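Sep 30, 2022
Posted by the Nindska workshop desk

Right, notebook time, and it's all careers stuff today because that's what I spent the whole afternoon on. We have two openings coming up at Nindska and I'd promised to sort out the advert and the team's public profiles before anyone starts looking us up. (They do look us up. I certainly did before I came here.)

Started with the advert. The old one from June ran to nearly two pages and asked for 18 separate skills, half of which I don't have myself! I've chopped it down to what the person will be doing in their first couple of months, what we pay, and who to write to. The pay line went in and out of the draft all spring and I've put it back at the top, in bold. If anyone wants it out again, come and argue with me at the kettle.

Then the profiles. I set myself a limit of 300 words for the summary and it's harder than it sounds. My first go was all "passionate" and "driven" and I sounded like a leaflet. Second go I just wrote down what I'd say to somebody at a bus stop who asked what I do, and that was much nearer. Still too long, mind. Took out the school prizes and the paragraph about the Skoden job, then put the Skoden job back as a single line, as it's the bit people always ask me about. 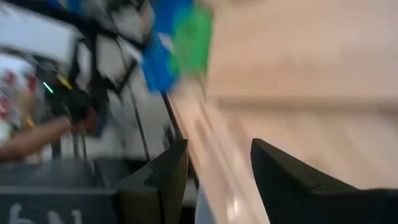
Between the fingers, mostly blur.

Headlines next. Mine had said "Technician" and nothing else for years, so no wonder the only messages I got were from people selling office chairs. I've changed it to the job title plus the two things I'd like to be asked about. I'll leave it alone for a month and see whether the messages get any better, and write the result in here either way.

Tried the Clever template for the CV as well. Pretty, but it puts your skills in little coloured bars, and what on earth is four-fifths of a bar of soldering? Went back to the plain one from Nowakowski, which prints properly and has room for dates down the side.

One thing I'd like us all to agree on: anybody who writes in gets a reply within 48 hours, even if it's only "got it, thanks, we'll be in touch". I once waited a whole summer to hear back from a place and I'm still cross with them.

To do: ask for recommendations (and write some first, it's only polite), find a decent headshot, fix the dead link on my page, check the advert for typos with fresh eyes tomorrow.

Recent entries
Interview questions we've stopped asking
Tidying up the shared CV folder
What to put in a covering note
First week list for new starters

Contact the workshop desk | © 2022 Nindska | Back to top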